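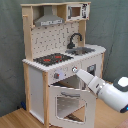 Porkden Play Kitchen

Item 3358. Ships in two cartons. Assembly takes one adult and a Phillips screwdriver, not included.

The Porkden is a stand-up play kitchen with light wood posts and white panels. We stock it at our Trumport warehouse all year and restock heavily in December.
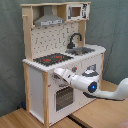
Porkden with range hood and microwave, upper left and right.

Delivery
Orders placed before noon on Friday leave the same day. Weekend orders are packed the following week. Assembled delivery is available in Trumport and Suksawat only. Ask for Rattana Mahawong at the order desk.

Care
Wipe with a damp cloth and dry right away. Do not use bleach. Check all screws after the first month of use and tighten by hand.

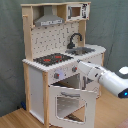 Upper shelf and white panels, seen from the right.

Spare parts
We keep up to 17 spare parts for this model, including screw packs and panels. Have your item number ready when you order. Schools and day cares can pay by invoice.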